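Clearing a Small Table: notes for the evening talk at the Girna home-skills group 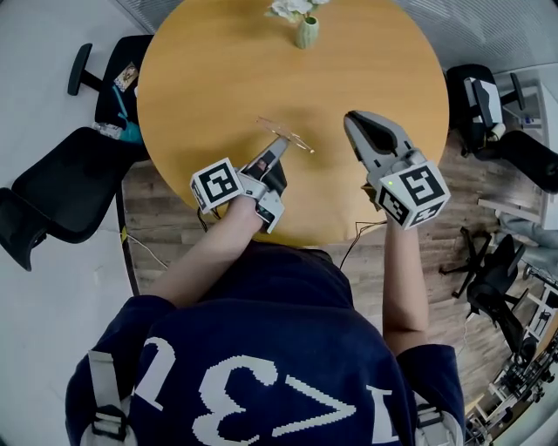 Mpho Venter

Good evening, everyone, and thank you for coming out. (Wait for the chairs to settle. Say hello to Heike.) I was asked to talk for half an hour about small tables, and when I told my sister she laughed so hard she had to put the phone down. But I've been thinking about small tables for most of my adult life, one way and another, and I'm very glad to have a room full of people to tell it to.

Start with the table up on the screen. Round, light wood, a darker rim, a little pale green vase of white flowers toward the far side. I love this table. I love that there is so little on it. There's the vase, and there's a thin clear thing lying flat on the wood that looks to me like a pair of glasses, and I want to stay with that clear thing for a few minutes, so bear with me.

Ask the room: who has lost their glasses this week? (Hands. There will be lots of hands.) Who found them on a table? Keep your hands up if you looked at that same table at least once before you found them.

Clear things on pale wood are terribly easy to miss. You get a faint shine off them if you're lucky with the light, and if you're standing in the wrong spot you get nothing at all, and down goes the grocery bag. I've sat on two pairs and put a casserole dish on a third, which my optician still brings up. So my first bit of advice this evening is to give the clear things a home before you give anything else a home. A saucer will do, or a folded dark napkin. I keep a square of brown felt next to the lamp, and I can see my glasses on it from the doorway.

(Pass the felt square around. Get it back this time!)

Next, the flowers. The ones in the picture are artificial and I have no quarrel with that. Torben Sperling and I have been having a friendly argument about artificial flowers since last September. He says they collect dust and I say so do I. What I like about a small vase is that it tells everybody in the house that this table is meant to be looked at. People will drop mail on a bare table without thinking. They're a bit slower to drop it against a vase of flowers. It doesn't work on teenagers, I'm sorry to say.

Where to put it: on a round table, my habit is to move the vase away from where I sit, toward the far edge but not so far that a sleeve will catch it. In the middle looks lovely, I know, and it's where everyone puts it, but then you're reaching around it all day long. Try it off to the far side for a week and see how your elbows feel.

(Slow down here. I always rush this part.)

Elbows bring me to leaning. Look at how the person at this table is sitting, leaning forward with both forearms well out over the near edge. We all do it once we're busy with something small. It's fine for a few minutes and then your shoulders start to complain. If you're going to spend a while working on something little, pull it toward you first. Bring the glasses to you, bring the mending to you, bring the bills to you (if you must). Sze-wing Liu taught me this when we were sorting buttons together at the Kundow hall, and I went home that night without a sore neck for the first time in weeks.

Now the clearing itself, and I do it in the same order every evening:

Clear and breakable things first, straight onto the felt.
Then paper, all of it in one stack, no reading.
Then anything that belongs in another room, carried there in one trip if I can manage it.
Wipe with the grain, barely damp cloth, then dry.
Vase back last.

It takes me 8 minutes on an ordinary day. After my grandchildren have visited, I don't time it.

A word on wiping, as Kerstin Janssen asked me about it at the door. On a round table the grain still runs straight even though your arm wants to go in circles. Go with the grain and do the rim separately at the end, with a corner of the cloth wrapped over your finger. Crumbs love a rim.

(If there's time, tell the story about the jam. If not, skip to the homework.)

Your homework is to pick one table. Please don't start with the dining table, you'll be miserable. Pick the one by the window or the one next to your chair, and keep it like this for three evenings. Then come and tell me what landed on it. I'll be over by the coffee, and I'd really like my felt back.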